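Support > Sidel results system > Tables and standings > Namier Cup

Group B table wrong, one club in it twice

Raised by: Rasa Pētersons
Opened: 2026-03-09
Status: closed (one item moved to its own ticket)
Priority: high, semi final draw depends on it

Group B on the public page has seven clubs in it. There are six. Ķēniņš is in there and so is Kenins, same club, no accents, sitting lower down with a couple of games against it. Bendham shown in third on eight points and have already told their parents they're through. Ķēniņš say they are third. Had both secretaries on the phone before I'd got my coat off.

Top three go through so it matters who is third and it matters today.

What the page says at the moment:

Bendham - played five, eight points
Ķēniņš - played three, four points
Kenins - played two, four points

No club in group B has played more than four. So Bendham is wrong as well, and Bendham has no accents in it, so it isn't just the name.

Top two are fine, Upper Marsh and Colliers, checked both against the cards. Quarry Lane and Post Office at the bottom, neither can catch anybody.

Tried so far:

- refreshed the page. no change
- different browser. no change
- logged out and in again. no change
- "Recalculate table" button in admin. Says done, table the same
- looked at it on my phone, same but with the points column missing, which is an old problem and has its own ticket

Going to get the referees' cards out and do it by hand, then at least we know what we are aiming at.

Update

Cards done. Ķēniņš results, from the cards:

beat Quarry Lane 2-0
beat Post Office 3-1
drew with Bendham 1-1
lost to Upper Marsh 0-1

So played four, seven points, scored six, let in three, goal difference plus three.

Bendham: played four, two wins, a draw, a defeat, seven points, goal difference plus two. I did that one twice as it was the one I'd get shouted at for.

Cup rules say level on points goes to goal difference. Ķēniņš third, Bendham fourth. By one goal. Great.

Not telling either of them till the page agrees with me. Have put a line on the notice bit at the top of the site saying the group B table is being checked and please don't book coaches.
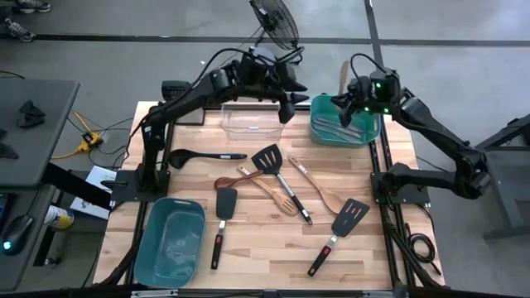 Next thing, where does Kenins come from. Went through the club list in admin and there's two records. The proper one was made when they joined the league. The other was made in October, by "import", no contact, no ground, no colours. So that's when the paper cards got typed into a spreadsheet and uploaded in one go, 40 results, because the login was broken for the match reporters. Whoever typed it didn't have the accents on the keyboard (fair enough) and Sidel didn't recognise the name and instead of asking it just made a new club.

Would be nice if it asked.

The import had both the Post Office win and the Bendham draw under Kenins. Then at some point the Bendham draw was put in again by hand under the right name, I should think by someone who looked at the Ķēniņš page, saw it missing and meant well. So the draw is in twice. Bendham get a point for it twice. That explains the five games and the eight points.

So what's wrong:

1. club in twice
2. Bendham v Ķēniņš in twice

Might be more. Asked support if it's safe to use the Merge clubs thing or whether it will eat the fixtures. There's a warning on it in red that says it cannot be undone and nothing else.

Reply from support: merge is safe for results but take a backup first, and pick the right one as the "keep" record as the name of the other one goes. Also said don't delete the spare club outright, as deleting takes its results along with it and the opponents lose them too. Glad I asked, that was going to be my next go.

Update

Backup taken. 460 results in the archive, all groups, all age bands. Wrote the number down so I can check it after.

Merged, kept Ķēniņš. Took ages, thought it had hung. Then a green tick.

Table in admin now:

Bendham - played five, eight points
Ķēniņš - played five, eight points

Six clubs, good. Draw still in twice, as expected. But Bendham are above Ķēniņš and they shouldn't be, even with the double draw in. Another 1-1 doesn't move anybody's goal difference. Should be plus three against plus two whichever way you look at it.

Public page still has seven clubs. Pressed recalculate. Still seven.

Support says public page is cached and goes 60 minutes between updates unless you clear it, and the clear button is under Site and not under Tables. Had been pressing the wrong button all morning. It only redoes the admin side. Cleared it under Site, six clubs. OK.

Phone call from Bendham, they've noticed the table is different. Said it was being worked on. They said they were still third though. Said it was being worked on.
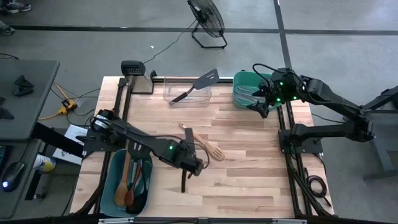 Took the duplicate draw out. There's two with the same date and score and no way to tell from the list which is which, so opened both. Imported one has no scorers and no referee. Hand entered one has both scorers and the ref's name. Deleted the imported one.

Archive now 459, one down from where it was, that's what I'd expect.

Table:

Bendham - played four, seven points, plus two
Ķēniņš - played four, seven points, plus three

Points right. Games right. Goal difference right. Order wrong. It's got the smaller number above the bigger number, on the page, where everyone can see it.

Things I tried for the order:

- recalculate (admin)
- clear (Site)
- both, one after the other
- clicking the column heading, which sorts it for you on your own screen and nobody else's
- editing a Ķēniņš result and saving it without changing anything, in case it needed a nudge
- taking the accents out of the name for a minute to see if it was sorting the Ķ to the end. Bendham still above. Put them back straight away

That last one had me going, I was sure it was the letter. In a way it is I think, see below.

Looked at the competition settings. Level points rule for the Namier Cup is set to "head to head". It's not supposed to be, the league uses head to head but the cup has always been goal difference, it's in the handbook. They drew 1-1 so head to head is level. Then what does it do after that? Can't see anything on the screen. My guess is alphabetical, B before K. Sent that to support with the settings copied in and asked if I can change it halfway through a competition or if it'll reshuffle the rounds we have already drawn. 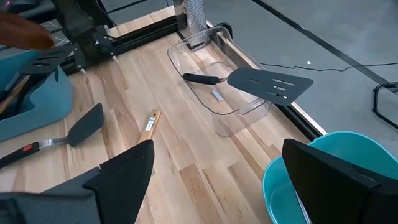 Joelle Abou Jaoude: Yes, change it, it's safe. The rule is only read when the table gets worked out, it isn't stored against the matches and it won't touch any draw you've already published. And you've guessed right on the alphabet. With head to head picked and nothing in the second box, clubs still level after that go in name order. The second box is hidden till you press "more rules", which I know is easy to miss. I'd set goal difference first, goals scored second, head to head third if your handbook has it. After that recalculate, then clear under Site, in that order. If you do it the other way round the public page picks up the old one and keeps it for the hour. Could you also tell me which copy the competition was made from? I suspect the cup was copied from the league at the start of the season and brought the league's rule with it, in which case your other cup groups will have it too.

Update

Handbook says goal difference, goals scored, then a play off on neutral ground. No head to head at all. Set the first two and left the third empty, if we get that far someone can ring me.

Recalculated. Cleared. Public page:

Upper Marsh
Colliers
Ķēniņš
Bendham
Quarry Lane
Post Office

That's the table off the cards.

And yes, copied from the league. I did it myself so that's on me. Checked groups A, C and D, all had head to head. Changed all of them. Only group C had anyone level on points, and those two haven't played each other yet and were already in the right order, so nothing moved. No more phone calls please.

Went through the rest of the October import as well while I was in there. All 40 rows against the cards. Found one more with the wrong name, a missing apostrophe in the under twelves, hadn't made a new club but only because there was an old record with the same mistake in it from years back. Merged. No other doubles. One score was the wrong way round, home and away swapped, under tens friendly so no table to upset, fixed it anyway.

Rang Ķēniņš. Pleased. Rang Bendham. Not pleased, wanted to know why the site had had them third since the autumn if they weren't. Said it was our error and explained the draw being in twice and the rule being wrong. They want it in writing, sent them the cards and the handbook page. They have a right to query it under the cup rules and I told them how. They've got one group game left and so have Ķēniņš, so it isn't over anyway, if Bendham win theirs and Ķēniņš don't it all turns round. Semi final draw has to wait for both games, moved it in the calendar. It shoudl never have been down for this week.

Left to do:

- importer should stop and ask when it doesn't know a club. Support have moved this to its own ticket, no date for it
- till then, nobody uploads a spreadsheet without pasting the club names from the list in admin. Have put the list on the shared drive
- match reporters to ring me if a result looks missing, before typing it in
- notice at top of site taken down
- phone layout still has no points column, old ticket, bumped it agian

Joelle asked if she can close this one. Yes. Keep the backup for a bit though, until Bendham have answered.

Contact support | © Sidel | Back to top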